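We use cookies to remember your settings. Accept / Manage preferences

Setting Up a Small Kitchen Counter: Handout 3
King-fai Yuen
21 October 2021

This handout goes with the third session of the household course at Brascombe. Read it before you come. In September we dealt with cupboards and drawers. The counter is harder because things end up there without anyone deciding they should.

1. Zones

Divide the counter into zones before you move anything. For most small kitchens, three will do: a heat zone for appliances, a work zone for cutting and plating, and a back row for things you reach for while cooking. If you have a long counter you may want a fourth zone for mail, keys and so on, but keep it away from the stove.

Measure the work zone first. It should be the largest open stretch you have, and it should have decent light. Everything else fits in around it. Students often start with the appliances, run out of room, and end up chopping onions next to the sink on a board that hangs over the edge.
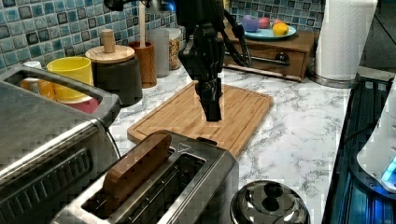

Bread and toast deserve a short section of their own. The toaster is the appliance used most often for the shortest time, and in many homes it gets pushed into a corner and pulled out every morning. Give it a fixed place next to the cutting board, so that a slice can go from board to slot and back to the board for buttering. With the toaster right in front of the board and the oven off to the left, the reach is a short one. A board with a juice groove catches crumbs fairly well too, though the groove then has to be brushed out.

Check the slots from above before you pick a spot. If the slots run front to back, you will be lifting toast out in line with your arm, and you need less room at the sides. If they run left to right, leave space at both ends. Keep anything that can burn out from over the slots, including paper towels on an under-cabinet holder.

2. Heat and cords

Read the manual for clearance. The distance differs from one toaster oven to the next, so do not copy your neighbor's setup. In class we use 3 inches at the back and sides as a starting figure for planning on paper, and then correct it from the manual.

Cords are the part people skip. A cord should not cross the work zone, hang over the front edge, or touch the side of a hot appliance. Run it behind and tie up the slack. Unplug the toaster before you clean it or shake out the crumb tray.

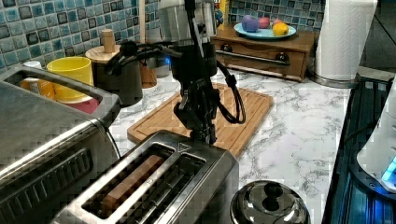 Plug the toaster and the toaster oven into separate outlets if you can, and do not run both from one extension cord. If your kitchen is old and the breaker trips when both are on, use them one at a time and tell your landlord — do not keep resetting it.

3. The back row

The back row is for containers and tools. Three rules from the Chang worksheet apply:

- Tall things toward the corner, short things toward the middle.
- Nothing in the row that you use less than once a week.
- Lids that come off with one hand.

Wooden spoons and spatulas go in a heavy crock. A light one tips over when you pull out the longest handle. Cups and bowls can be stacked in the row if the cupboard is full, but keep the stacks low. Dry goods belong in closed jars, and it helps to label the jar on the side with the date you filled it.

Tile behind the row gets greasy even when you do not fry much. Pull everything forward once a month and wipe it down. Small mosaic tile takes longer than large tile because there is more grout to go over.

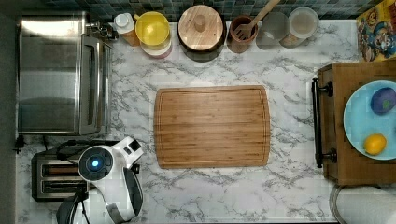 4. Clearing the work zone

Clear the work zone at the end of the day. The board may stay out if it has been washed, dried standing up, and laid flat again once both faces are dry. Do not soak a bamboo or wooden board, and do not put it in the dishwasher. Oil it when the surface looks pale and feels rough.

Stone counters need a little more care. Wipe up lemon juice and vinegar right away, and use a mild soap. Put a trivet under hot pans.

Exercise for next session

Draw your own counter from above on squared paper. Mark the three zones, every outlet, and the path of every cord. Then spend 30 minutes rearranging it and draw it again. Bring both drawings. Students using the Oduneck room for practice should sign the sheet by the door and leave the appliances unplugged.

Contact the Brascombe course office | © Brascombe | Back to top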